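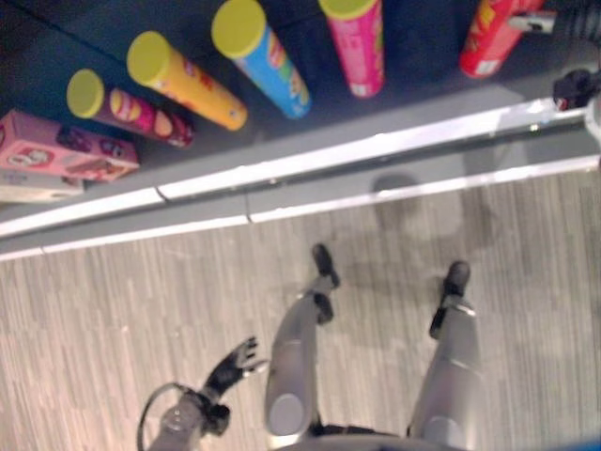
4.2 Shelf height and unplanned purchases of snacks

The previous section considered the total sales of the shops. In the present section we look at the purchases which the customers did not plan before they entered. We follow the definition of Ekström and count a purchase as unplanned when the customer, asked at the entrance, did not name the product or its group, and afterwards carried it to the checkout.

The material was collected in 46 small grocery shops in and near Listmont and Vik. Each shop was observed for nine weeks, beginning in April. The interviews at the entrance were made by Randi Sjögren and Ragnvald Myklebust, always between four and seven in the evening, when most of the customers come from work. In total 3,775 customers agreed to answer and to show us the receipt when they left. Among these receipts, 2,143 had at least one item from the snack group, by which we mean chips, salted nuts, crackers and similar dry products. Sweets were coded apart, because many of the shops sell them by weight and the receipt then gives only a sum.

Shelf height was measured from the floor to the front edge of the shelf. We use three classes: low (under the knee of an adult), middle, and high (above the shoulder). The classes are rough, but the shops have furniture of very different age and a finer scale would give us many empty cells. In the shops of the Marlow chain the height is the same in every shop, and in the independent shops it depends mostly on what the former owner left behind.

One difficulty was how to treat the direction of the package. Snacks in a cylindrical canister usually stand upright on a middle shelf, with the label toward the customer. On low shelves they can also be laid down, as in Figure 3, where the canisters lie on a dark shelf behind a metal rail and share it with boxes. A person who stands near such a shelf looks at it from above, so the side of the canister is turned toward the eye and the label has a larger visible surface than we first assumed. We therefore coded lying and upright packages separately. Ivar Sjögren made the coding for all shops, and Borghild Ekström repeated it for the shops in Vik. The two disagreed mainly on packages which leaned against a neighbor, and these were removed from the analysis.

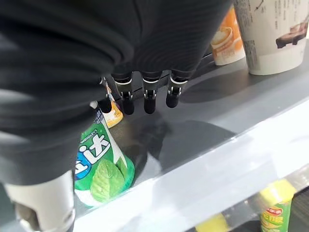

Does a low shelf reduce the unplanned purchases of snacks?

It reduces them when the packages stand upright, but for packages that lie down we found no clear difference from the middle shelf. The result is the same with and without the Marlow shops. It becomes weaker when we leave out the customers who came with children. These customers bought more from the low shelves in general, and our data does not tell who in the family took the product first.

The high shelf gave few unplanned purchases in all shops. This agrees with the earlier work of Boström in Jadberg, although his shops were larger and had wider aisles. We also tested the distance to the checkout. It had an effect for nuts and small bags - products which a customer can add with one hand while waiting - and a very small effect for canisters and family packs.

Two limits should be named. First, the shop owners knew about the study, and at least one of them moved the crackers during the second week after a talk with our interviewer. We kept this shop in the material but used only the weeks after the change. Second, a customer who is asked at the entrance what she will buy may remember her own answer and keep to it more strictly than on other days. Sixten Boström has proposed to ask only half of the customers and to compare the receipts of the two groups. We did not have the staff for this, and the effect of the question itself is therefore unknown in our data.

The prices are treated in section 4.3, together with the weekly offers.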